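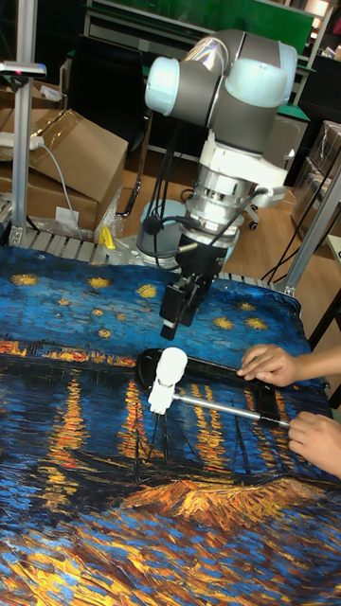 [teach-by-hand] Re: Hand guiding or remote control for tool tasks?
From: Tomos Gough
6/26/18
Reading time: 1 minute

Gwawr Watkins wrote:
> We are starting with demonstrations in Fostville and must choose.
> Do you push the arm by hand, or drive it from a remote? Our
> first 38 recordings by hand are very jerky near the grasp.

Dear Gwawr,

We had the same trouble in May. When you hold the wrist, your own hand pulls the arm a little at the last moment, and the recording keeps this pull. For the long movements it does no harm. For the last part above the tool it is bad.

Now we use remote control for everything close to the table. One person drives, and a second person keeps the tool steady on the cloth with both hands until the fingers are in place. Please agree on a word for "let go" before you begin — we forgot this, and Mabli was not pleased with me.

Remote control is slower to learn. I needed three days before my recordings were good enough to keep. We have nearly 2000 now, and I would throw away the early ones if Ieuan allowed it.

One question back to you: do you cut the waiting time at the start of each recording? In Munance we leave it in, and I suspect the arm learns to hesitate.

With kind regards,
Tomos

Recent in this list
Cable slack at the wrist when guiding by hand
Clolero log files: wrong time after restart
Patterned or plain table cover?
Notes from Nerys Rees on two-person recording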